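Two grippers, one pile of laundry

Ayten Ateş has spent most of the winter finding out what her grippers can't pick up. She runs the testing side of Gurkatar, a small outfit that works on getting robot arms to handle clothes, and when we spoke on a Tuesday she had a list in front of her. Socks were on it, and so was anything with a satin lining.

Her job since July has been to compare two hand-held grippers, the Hasora and the Girnano. Both are meant to be carried around by a person, who uses them to do a task while the tool records what it sees and how far the fingers are open. The recordings then go towards training an arm.

"People ask why we don't put them straight on the arm," she says. "We did, for the first week. You get through four shirts in a morning and spend the rest of the day on cables."

The Hasora is the older design. It has flat fingers with a rubber pad on each, and a trigger that Ateş describes as heavy. The Girnano came later and is lighter in the hand. She expected to prefer it and mostly does, although it took some getting used to.

"The Hasora pinches harder. If you want to lift a winter coat by the collar, that's the one. But with a T-shirt lying flat on a bed, you push at the edge and the fabric just slides away from you. You end up chasing it."

Each gripper was given the same 60 garments, bought second-hand so that nothing was stiff from the shop. Every garment was picked up from a flat surface and then from a heap, and a try counted as a miss if the cloth wasn't off the bed or table after 40 seconds. Ateş did half of the runs herself and handed the rest to a colleague with smaller hands.

That second set of hands mattered more than she thought it would. Her colleague found the Hasora tiring and began to rest it between tries, and the recordings from those sessions have long gaps in them. "I'd put the trigger weight down as a comfort thing. Now I'd put it near the top of the list."

Jeans were easy for both tools. So were jumpers, towels and anything with a thick hem to grab. Thin trousers were hard, and so was dark clothing in general, though for a different reason. When one black garment lies across another, the camera on the tool has trouble telling where the first one stops. A person holding the gripper can look over the top of it and see the edge. The arm, later on, can't.

"So we record plenty of it," Ateş says. "Black on black, in daylight, with the curtains open and with them closed. I used to tidy the bed first. I've stopped doing that."

She is also fussy about backgrounds. The early sessions were all done on a plain grey table, and the arm trained on them did well on a plain grey table. Moving to bedrooms and busy bedding colours brought the results down at first.

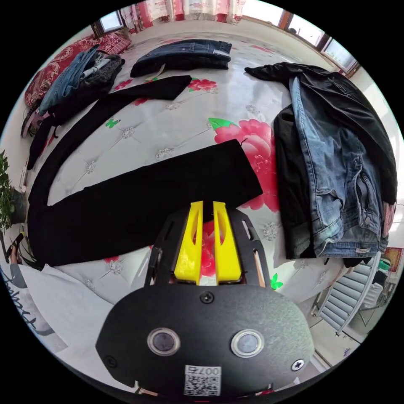

Yellow fingers at the edge of a black garment, with folded jeans further up the bed.

I asked if the shape of the fingers made much difference. She thinks it does, more than the material. Fingers that narrow towards the tip can get under a hem, and wide ones tend to push it along. The trouble with a narrow tip is that it bends under a heavy load, and she has gone through 2 sets on the Girnano already.

"They're cheap to replace, but you have to check the alignment again every time, and that's an afternoon gone."

For now Gurkatar is keeping both. The Hasora will be used for coats and bedding, and the Girnano for everything else. Ateş would like a third option with the lighter trigger and a stiffer finger, and has asked a local workshop for a quote — no answer yet.

Next on the list is folding, which needs a gripper in each hand. She has tried it with one of each and doesn't recommend it.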